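Call for test divers: Stesta fin blade trials, Trundach

Applications close August 8, 2026
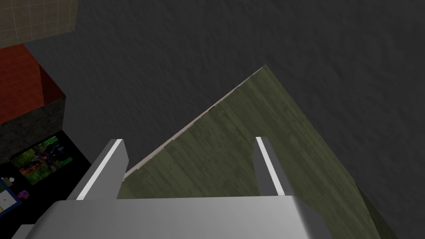 Dervishi makes fins, weight belts and neck weights for freediving and spearfishing. We are looking for 12 people to dive with a new set of fin blades over 19 days in September and to tell us in writing how they get on with them. The trials take place at Trundach, on the coast, with two pool days at the Ginditz baths at the start.

The blades are called Stesta. They come in three stiffnesses, which we call soft, medium and hard, and in two blade angles. We have swum them ourselves for most of the past year, but there are only a few of us and we are used to our own kit. We would like to hear from people with different leg strength, different kicking styles and different habits in the water before we settle the final lay-up.

What you would be doing

The first two days are in the pool at Ginditz. You will be fitted with footpockets, weighted for the depth of the pool and asked to swim set lengths at an easy pace with each of the three stiffnesses. We time the lengths and count the kicks. It is repetitive work and you should expect a long day of it.

After that we move to Trundach. Most days there are two sessions in the water, one in the morning and one after lunch, each lasting between two and three hours including the boat trip. On line days you will dive on a fixed line to depths that are well within your normal range. On other days you will swim over the reef and along the edge of the kelp much as you would on an ordinary spearfishing day, but without a gun. Nobody will be fishing during the trials.

You will swap blades often, sometimes halfway through a session. We will not tell you which stiffness you are wearing. The blades all have the same finish and are marked only with a number. Please don't try to work out which is which by bending them on the boat.

After every session you fill in a form. It takes fifteen minutes or so. It asks about effort on the way down, effort on the way up, how the fin behaves at the surface, whether the blade slides sideways, and any rubbing or cramp in the foot. There is space for your own remarks and we read all of them. A form that says "fine" in every box is not much use to us.

There are four rest days. You can do what you like on these, but we ask you not to freedive or scuba dive on them.

Who we are looking for

You should:

be 18 or over on the first day of the trials
hold a freediving certificate that covers open water, or be able to show a log of at least two years of regular spearfishing
be comfortable at 15 metres on a single breath, with normal surface intervals
be able to act as a safety diver for your partner
have a medical certificate for freediving, signed by a doctor and less than a year old when the trials begin
be able to write clear notes in English

You do not need to be a competitive diver. We have plenty of information from people who dive deep, and rather less from people who go out at the weekend in cold, murky water with a thick suit and a lot of lead. We would be glad to have several of the second kind. We are also short of testers with small feet. If you take a footpocket below size 39, please apply even if you are unsure about one of the other points, apart from age, medical fitness and safety skills, on which we can't be flexible.

You can't take part if you work for another fin maker or are paid to promote one. Having bought or been given another maker's fins in the past is no problem.

Dates and time needed

The trials run for 19 consecutive days in September. The exact start depends on the boat and will be confirmed when places are offered. We need people for the whole period. Each tester wears the blades in a different order, and if somebody leaves in the second week a good part of their results has to be thrown away. Please don't apply if you already know that you will have to go home early.

Bad weather is likely to cost us a day or two. If the boat can't go out we will either return to the pool or use the day for fitting work and move a rest day. The end date will not change.

Payment and costs

Each tester is paid a fee of 462 euros on completion. We know that this is not a wage for 19 days, and we would rather say so plainly here than have people find out later. On top of the fee we cover:

a shared twin room in Trundach for the whole period, and in Ginditz for the pool days
breakfast and a packed lunch every day, and an evening meal on diving days
transport between Ginditz and Trundach, and all boat places
travel to Ginditz and home again, up to 300 euros, paid against receipts

Testers who complete the trials will also get one pair of finished Stesta blades with footpockets, in the stiffness of their choice, once production begins. We can't give a firm date for this.

If you have to stop through illness or injury, you will be paid the fee in proportion to the days you have completed, and your travel home will be covered in the same way as for everybody else. If you leave for another reason, we pay travel only.

Equipment

We supply blades, footpockets, lines, floats and lanyards. Please bring your own:

wetsuit, 5 mm or thicker, with hood, gloves and socks
mask and snorkel
rubber weight belt with a quick-release buckle
dive watch or computer that records depth and time
a warm coat for the boat

Bring the socks you normally dive in. A change of sock thickness alters the fit of a footpocket more than most people expect, and we would like to fit you on the first morning and leave it at that. If you usually dive in 3 mm socks, tell us on the application so that we can have the right sizes ready.

We have a small number of spare belts and lead in one-kilo blocks. There is no need to travel with your own lead.

Safety

All diving is in pairs, one up and one down, with a third person on the surface whenever a line is in use. Two members of our crew on every boat are trained in first aid and oxygen is carried. The safety lead for the day decides whether a session goes ahead and can send anyone out of the water without giving a reason at the time. Testers are expected to accept this.

No session is a contest. We don't record your deepest dive or your longest breath hold, and there is nothing to be gained by going past the depth you have been set. Anyone who does so more than once will be asked to leave the trials.

You must have your own diving insurance that covers freediving. We will ask to see the policy when we offer you a place. Our own insurance covers the boat and our crew, and it does not replace yours.

Your results

Forms, times and depth records are kept under a tester number. We may use figures and short remarks from the forms in our own product notes, without names. We may take underwater video of your kick from the side and from behind. This is used for design work only, and we will ask again, separately, if we ever want to show any of it to the public. You can say no to that and still take part.

We ask you not to post photographs or measurements of the blades until they go on sale. You are free to say that you are taking part. After they go on sale you can say whatever you like about them, good or bad.

How to apply

Use the form on the contact page of the Dervishi website and choose "Stesta trials" as the subject. Please include:

your age, height, weight and shoe size
your certificate level, or a short account of your spearfishing experience
the depth and type of water you dive in most often
the fins you use now, with the stiffness if you know it
any foot, knee, hip or back trouble in the past two years
a paragraph on what you like and dislike about your present fins

The last item matters most. It shows us how you write about equipment, and we choose largely on that basis. Half a page is enough. You don't need to send photographs, a CV or references at this stage.

Do not send your medical certificate with the application. We will ask for it, together with your insurance details, when a place is offered. If you need to book a medical, bear in mind that doctors who sign these forms can have a waiting list in summer.

We reply to every application, whether or not we can offer a place. Those we would like to take further will have a short video call with two of the design team, lasting no more than half an hour. A few people will be asked to go on a reserve list, and we will tell you clearly if that is the case so that you can decide whether to keep the dates free.

Questions before applying can be sent through the same form. We can't discuss lay-up, materials or price.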